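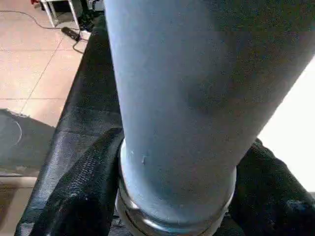 The seat that would not settle

Belmiro Louro has represented Gallham on the county assembly for two terms. In August he lost the seat to Ngọc Doãn by 14 votes, asked for a recount, and lost it again by the same margin.

The dispute since then has concerned postal ballots. Gallham received almost 700 of them, a high figure for a ward of its size, and the returning officer rejected a batch on which the signature did not match the one held on file. Louro's agent, Pongsak Chareonsuk, argues that the matching standard was changed between the close of nominations and polling day. The county's own guidance note supports him on the date. It does not say whether the change was binding or advisory, and the two sides read it differently.

Doãn's position is narrower. Her campaign accepts that the note was issued late but says it applied to every ward equally, including Ivley, where her party lost. Her lawyer, Nghĩa Vương, has asked for the petition to be struck out on the ground that it names no voter who was wrongly refused. Chareonsuk says he has statements from several and will file them with the court.

The result matters beyond the ward. With Gallham counted for Doãn, the governing group holds the assembly by two seats. Without it, the group would need support from the independents to pass the transport levy, and the independents have twice voted against the levy in draft.

Doãn has taken her seat while the petition is heard, as the rules allow. She sits on the planning panel and has not yet spoken in a full session. Louro continues to hold his advice surgery in a rented room on Hourani Street, under his own name, from six in the evening.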